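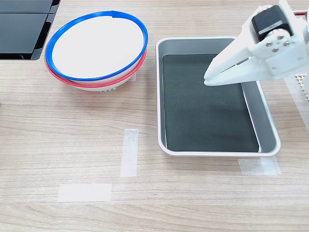

Fig. 1. White bowl with a blue band at the rim and a red one lower down.

Week 6: Bands, rims and where the eye goes

Hello again. These are my notes from the evening class, tidied up a bit for those of you who missed it (and for Ernő, who was there but had left his glasses on the bus). Bring your sketchbooks next time, please. I'll want to see the rim studies from last week as well.

So, we've spent a good while on shape and I think most of you are getting sick of silhouettes. Now we move on to decoration, and I want to start with the simplest kind there is, the plain band. One stripe running round a pot. You'd think there was nothing to say about it, and I have somehow filled two hours with it every year I've taught this course.

Why put a band on a pot at all? The dull answer is that it's easy. Put the pot on a banding wheel, load a soft brush, hold your hand still and let the wheel do the work. Almost every place that has made pots has made banded ones. But a band also changes what you think the shape is doing. A dark line at the rim tells you where the pot stops. You look there first, and the opening seems crisper than it is. Put the same line at the widest point and the pot looks fatter. Put it near the foot and the whole thing sits down, like somebody pulling up a chair.

Two bands are more fun, as now you've got a gap as well, and the gap matters as much as the lines do. Look at Fig. 1 for a minute and think about the white between the blue and the red. Then sketch it with the red moved up close to the blue, and again with it dropped nearly to the base. Gifty did this in class and her third version looked like a completely different bowl, much heavier, though she'd traced the same outline each time!

A word about ovals, which caught out nearly everybody. When you draw a round bowl from above and to one side, the rim is an oval, fine, we all know that. A lower band is an oval too, but you only get the front of it on the outside wall, and it is a bit rounder than the rim, since you're looking down on it more steeply. Most of you drew it flatter, or worse, as a straight line. Please don't draw straight lines round bowls. I will find them.

Colour next. Warm colours tend to come forward and cool ones tend to sit back, or so the books say. I half believe it. Emiliano argued (loudly) that how dark the colour is matters far more than whether it's warm, and I think he's mostly right. Try a pale red against a deep blue and see which one you notice first. Then swap them over. It's worth doing in paint and not just in your head.

We also got on to width, and I didn't leave enough time for it. My own rule of thumb is to make the bands different widths unless you've got a good reason to match them. Equal bands can look a bit like packaging. The Voradard teapots I passed round break this rule on every single piece and they're lovely, so do take it with a pinch of salt.

For next week

Draw one bowl or mug from your own kitchen, from above and to one side, with no decoration at all. Make 13 copies (tracing is fine, photocopying is fine, I really don't mind). Give each one a different arrangement of one or two bands. Pick your favourite and your least favourite and write a couple of sentences on each. I don't want an essay — Levente, I'm looking at you.

Reading is the chapter on borders in the Mthembu book, up to page 188. Skip the bit on transfers, we'll do those in January. There are two copies on the shelf by the kiln room door and one of them has a loose spine, so be gentle with it.

Also, Ákos has your brush, whoever lost the long flat one with green tape on the handle.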